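# Court reporter wanted, Paju

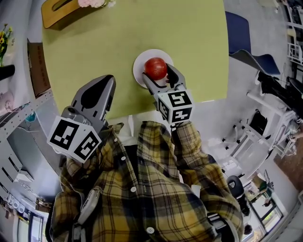 A red ball on a white plate.

Flinditer is looking for a reporter to cover crime and the courts in Paju and the villages up the Ergate road. It is a staff job, four days a week, one year to begin with. Please read all of this before you write to us, as we have advertised the post once already and most of the letters we got were for some other job.

That other job seems to involve car chases. Ours is mainly the magistrates' list, which starts at 9.30 in theory. You will sit through adjournments, unpaid fines, driving without insurance and a good many disputes over fences. A serious case comes up a few times a year, and when it does you will be expected to know the difference between a charge and a conviction at the end of a very long day.

We have doubts about most of what passes for crime reporting round here. A clip goes up on somebody's page, by teatime there is a name attached to it, and by the evening two websites have printed the name with "alleged" stuck in front as if the word were a lucky charm. Sometimes the name is right. We would like to employ a person who finds "sometimes" a bit low.

We are also wary of police statements, which we print far too often without ringing anybody. Last winter we ran a piece saying 300 stolen phones had been recovered from a lock-up in Tisier. The court papers, when somebody finally asked for them, listed 40, several of them chargers. We corrected it on page two. The original is still being shared.

## What you would do

- Attend court at least three mornings a week and file by 4 pm
- Follow cases to the end, including the dull ones and the acquittals
- Write the weekly court round-up (200 words a case at most, fewer if nothing happened)
- Go to inquests when they are held in Paju
- Take your turn on the Tisier phone, one evening in six
- Answer people who write in to complain about how they were reported

That last one takes longer than you would think. If we name someone on arrest, they are entitled to see the same prominence given to the case being dropped. We haven't always managed it, and part of this job is going back through the archive and putting that right.

## What we need from you

Accurate notes. Shorthand is a help and we will test it if you claim to have it. If you don't, tell us how you would take down evidence in a room where recording isn't allowed.

A working knowledge of contempt and of who may not be named. We don't mind where you learned it. A degree in journalism doesn't settle the matter either way in our experience, and a list of awards settles it even less.

You should be able to speak to a victim's family without promising them anything, and to leave when they ask you to. You need to be able to get to Ergate and back, and the bus won't do it.

Please don't tell us you are passionate about storytelling.

## Pay and so on

1,575 a month before tax, paid on the last working day. That is not much and we won't dress it up as an opportunity. Mileage is paid on top at the usual rate, and an evening on the phone earns half a day off, which people do take. There is a desk by the radiator. Legal advice is available by phone before publication, and you will never be told off for using it.

The post may be made permanent after the year. We were told the same about the last one and it wasn't, so plan accordingly.

## How to apply

Send Mandla Fourie, news editor, a letter of one page and two pieces of your published work. With each piece, add a note saying how you knew that what you wrote was true, and who you spoke to. If you have ever had to correct a story, send the correction as well. It won't count against you. Claiming never to have made a mistake might.

Letters can be left at the front counter or sent to the newsroom address. We don't use an online form and we don't put applications through software. Mandla reads them, slowly.

Applications close at noon on the last working day of June. Shortlisted candidates will spend a paid morning in court with us and write up whatever turns up, which may well be fences.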